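Corrugated metal as a bench wall / mounting surface?
Started by ridgeback_60 in Workshops, Benches and Storage
1/28/18
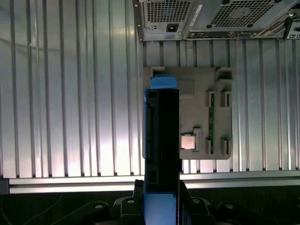
Redoing the corner where I work on old desktops and I want to keep the corrugated metal, everybody at home says rip it out. Tough, cheap, doesn't burn, doesn't stain. Screwed a flat gray board right onto the ribs to see how a flat work spot would sit on it and I like it. My problem is glare - you can see how the light goes up the ridges in bright white streaks on the left, and that's what I'm looking into all evening while I hunt for a tiny screw. Also not sure about hanging anything heavy off it. So, questions. Paint it or leave it? Anything behind it? And does anyone put PC stuff near bare metal like this or am I asking for trouble. Budget is small. Corner is 60 inches wide.

--

Lockyer_Lane
Paint it. Flat gray, done. Scuff it first or the paint comes off in sheets, ask me how I know. Degrease, scuff, primer made for galvanized, two thin coats.

--

tin_snips
Don't paint it!! Move the light. I had the same thing over my bench for years, one strip light right behind my head, awful. Moved it forward so it hits the bench first and the wall second and the streaks mostly went away. Cost me nothing but a saturday... well and a new cord.

Paint on corrugated chips on the high part of every rib. Looks fine till February and then looks like a barn.

--

Lockyer_Lane
Mine's been up four winters and no chips. It's all prep. People skip the primer and then blame the paint.

--

tin_snips
Did prime. Still chipped. I lean stuff on mine tho, maybe you don't.

--

mossfoot
Question for OP, is the metal screwed to studs or just standing there? Makes a big difference for hanging things. The sheet itself is thin, a screw in thin sheet holds a light tool and thats about it. Anything with weight has to go thru to wood.

--

ridgeback_60
Studs along the top, nothing lower down that I can find. Knocked all over it, sounds hollow everywhere, metal always sounds hollow I guess. Board weighs almost nothing so wasn't worried about that. Was thinking more like a shelf for cases and power supplies.

--

mossfoot
No shelf on the sheet alone. Put a plywood strip behind, or run two rails across and screw those to the studs, then shelf on the rails. A full desktop case is heavier than you think once it's up over your head.

--

Cameron Dunstan
I fix computers out of my garage, metal wall on two sides, so a few things.

Bare metal near PC parts is fine if the part isn't lying on it powered up. Back of a motherboard is all little solder points, touch those to a metal rib with the power on and goodbye board. Off and unplugged, on a mat or a piece of cardboard, no drama. I wouldn't stand a running case with its vents jammed up against the wall either, power supply needs room to breathe.

Static - get the wrist strap and clip it to the computer case. Painted wall is no good as a clip point and an unpainted one may not be connected to anything anyway.

Glare - I'm with snips. Light first, paint second. Paint is a lot of work to undo.

--

ridgeback_60
Thanks Cameron, that's what I was after. How do you mount flat stuff on the ribs? I went through the high part of the rib and it pulls in a little when I tighten.

--

Cameron Dunstan
Yeah it'll do that. Put the screw in the valley with a spacer the same depth as the rib, or go thru the high part with a rubber washer and stop before it dents. I used spacers cut from plastic pipe. Ugly, works.

--

pegboard_pam
can I be the one who says it. Pegboard. Corrugated is a roof. You can't hang a hook on it, can't wipe it, dust sits on every screw head, tiny parts roll off the bench and go down the grooves behind and you never see them again

--

tin_snips
You wipe it with a rag. Top to bottom. It's the easiest wall in my house.

--

pegboard_pam
and the screws down the grooves?

--

tin_snips
Ok yes the screws. Foam strip along the bottom, push it in the gaps. The closure strips they sell for roofing are already cut wavy, get the one that fits your profile, they're not all the same.

--

Lockyer_Lane
Magnets! Steel sheet is magnetic, pam. Magnet bars, magnet cups, whole set of drivers on the wall no holes. Check with a fridge magnet first cause some of this stuff is aluminum.

--

ridgeback_60
Fridge magnet sticks. Weak on the ribs though, only touches on the one line.

--

mossfoot
That's the trouble with it, you only get contact on the high part. Put a flat steel plate across a few ribs and stick to that. Or narrow magnets that sit along one rib.

--

brullberg_bob
Had a Stolik rail system on mine, nice but the brackets want a flat wall so I ended up shimming all of it. Sold it. Wouldn't do it again on corrugated. The Rondlow one might go across ribs, never tried it, somebody here must have one.

Also what bulb have you got? Go for 3000 kelvin if it bothers your eyes, the cold white ones are brutal on shiny metal.

--

Cameron Dunstan
Disagree on the 3000 for this kind of work. Warm is nice for sitting around in but I have trouble with wire colors under it, orange and yellow esp. I'd keep a neutral bulb and put a diffuser over it. Frosted sheet, anything. It's the bare tube that makes the streaks.

--

brullberg_bob
fair, I do wood not wires

--

ridgeback_60
OK so plan. Light comes forward, diffuser on it, no paint for now. Rails into the studs for the shelf. Foam at the bottom. Board stays, gonna redo it with spacers. Pam I will put ONE pegboard on the side wall.

--

pegboard_pam
two

--

Lockyer_Lane
Post back when you give up and paint it

--

mossfoot
Measure the rib spacing before you buy the foam. And mark the studs with tape before the shelf goes up, you'll lose them again.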